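Cut flower trade

The cut flower trade covers the growing, packing and sale of stems for vases, bouquets and events. Older than most people think. Early growers stayed close to towns, flowers wilted fast.
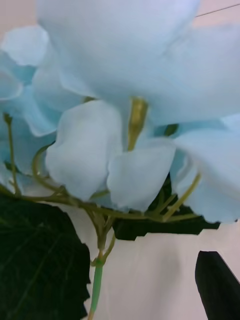 Rail changed that, then cold storage. The Gindari market opened with 17 stalls and later moved 3000 bunches on a busy morning. Most stems are cut before dawn, put in water, then graded by length — short ones go to local shops. Prices peak before holidays and drop quickly afterwards.
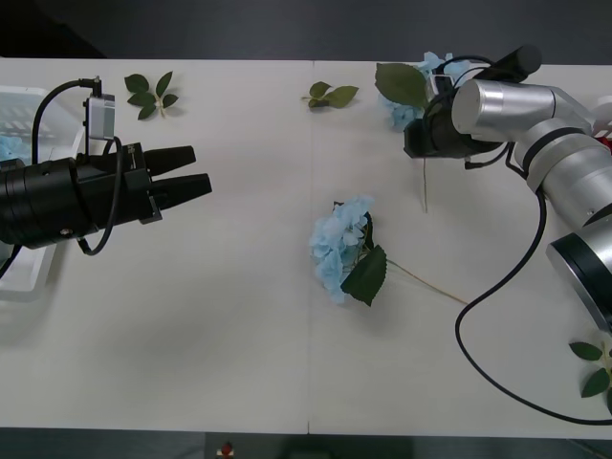 Lesero is the other main growing area, mostly under glass. October is the slow month thier. Water use is a long running dispute, see Dillarell Valley.

See also: Floristry, Greenhouse, Flower auction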